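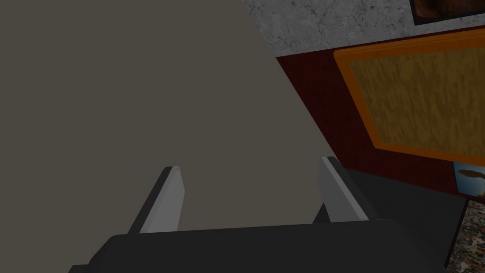 *Figure 1. Gripper fingers, from just behind and above.*

## Section B: Placing the dehumidifier and running it for the first time

Revised 12 January 2019, E. Mathias

This section covers the Gekano dehumidifier from unpacking to the end of its first day of use. For the laundry setting and the timer, see Section C. For use in an unheated garage or shed, read Section E before you do anything else, as the frost settings are different.

### Before you plug it in

The cooling circuit contains oil that can move out of place when the unit is tipped. It must stand upright for a while before it is switched on.

1. Cut the straps and lift the carton straight up off the base.
2. Remove the foam blocks from the top and the sides. There is also a small piece of foam behind the water tank. Pull the tank out to reach it.
3. Take the bag of parts out of the tank. It holds the drain hose, the hose clip and the spare filter.
4. Peel the tape off the louver and off the float. The float is the white plastic piece inside the tank, and it must move up and down freely.
5. Stand the unit upright and leave it for two hours. If it was delivered on its side, leave it overnight.

**Caution:** Do not skip the standing time. A compressor started too soon can be damaged, and this is not covered by the warranty.

Keep the carton if you have the space. Units sent back to the Brilinberg service center have to travel upright in their own packing.

### Choosing a place

The unit takes air in at the back and blows dry air out through the louver at the top. Both need room. Most complaints about poor performance come from units pushed flat against a wall or the side of a wardrobe.

- Stand it on a firm, level floor. Thick carpet is fine if the unit does not rock.
- Leave a hand's width behind the air inlet, and more if there are curtains nearby.
- Keep the louver clear. Do not stand it under a shelf or a low windowsill.
- Keep it away from radiators and out of direct sun. Heat near the humidity sensor gives a false reading.
- Do not use it in a shower room or anywhere it could be splashed.

In a house with one damp room, put the unit in that room and keep the door shut. In a house that is damp all over, the upstairs landing or the hall is usually the better place. Leave the inside doors open so that air can travel.

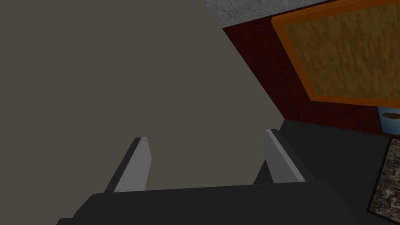
*Figure 2. Flat surface at close range.*

### Power

1. Check that the voltage on the rating plate matches your supply. The plate is on the back, under the filter cover.
2. Plug the unit directly into a wall outlet. Do not use an extension cord or a plug-in timer.
3. Run the cord along the wall where it will not be stepped on. Do not run it under a rug.

**Note:** If the power fails, the unit restarts by itself with the last settings used. It may take a few minutes for the compressor to come back on. The fan starts first.

### Filling the tank or using the hose

You can let the water collect in the tank or drain it away through the hose. The tank is simpler. The hose is better for a basement or a house that stands empty.

**To use the tank:**

1. Push the tank in until it clicks. The red tank light goes out.
2. Empty it when the light comes on again. The unit stops by itself when the tank is full.

**To use the hose:**

1. Switch off and unplug the unit.
2. Remove the rubber plug from the outlet at the back. Put it somewhere safe, because the outlet will drip without it if you go back to using the tank.
3. Push the hose fully onto the outlet and tighten the clip.
4. Lead the other end to a floor drain or sink. The hose has to run downhill all the way, with no loops.
5. Pour a cup of water into the tray through the front opening and check that it comes out at the drain.

The water is not safe to drink and should not be given to pets. It can be used to flush a toilet. We do not recommend it for steam irons, although it looks clean.

### First run

1. Close the windows and outside doors.
2. Press **Power**. The fan starts and the display shows the humidity in the room.
3. Press **Mode** until the leaf symbol appears. This is automatic mode, and most people never need another one.
4. Open the louver so that air blows toward the dampest part of the room, but not straight at a wall.
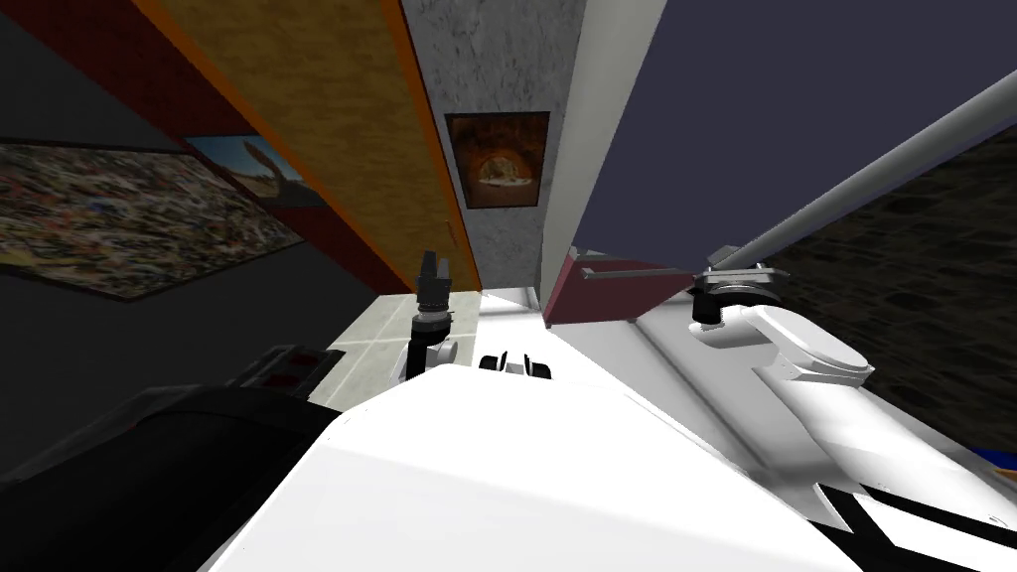 Wallpaper, plaster and anything framed should be dried slowly. If the room holds pictures, old furniture or musical instruments, do not use the High setting for the first two days. Wood and paper that have been damp for a long time can warp or split when the air changes quickly. Check them each morning, and go back to automatic mode if you see gaps opening at the joints.

Expect the tank to fill quickly at first. A damp house holds a great deal of water in its walls and fabrics, and the humidity on the display may not drop much until that has come out. In a stone house this can take until the second or third week. Emptying the tank less often after that is a good sign.

The unit will sound louder when the compressor is on. A short gurgle after it stops is normal. A steady rattle usually means that the tank is not seated. Take it out and push it in again.

### After the first weeks

Clean the filter every two weeks with a vacuum cleaner and a soft brush. If it is greasy, wash it in lukewarm water and let it dry completely before putting it back. The filter light comes on after over 400 hours of running, whether or not the filter has been cleaned in between. To clear it, hold down **Mode** until the unit beeps.

Spare filters, hoses and tank floats can be ordered from Besson in Neltden. Give the serial number from the rating plate. The parts counter is closed in August, so order before then if you need a filter for the fall.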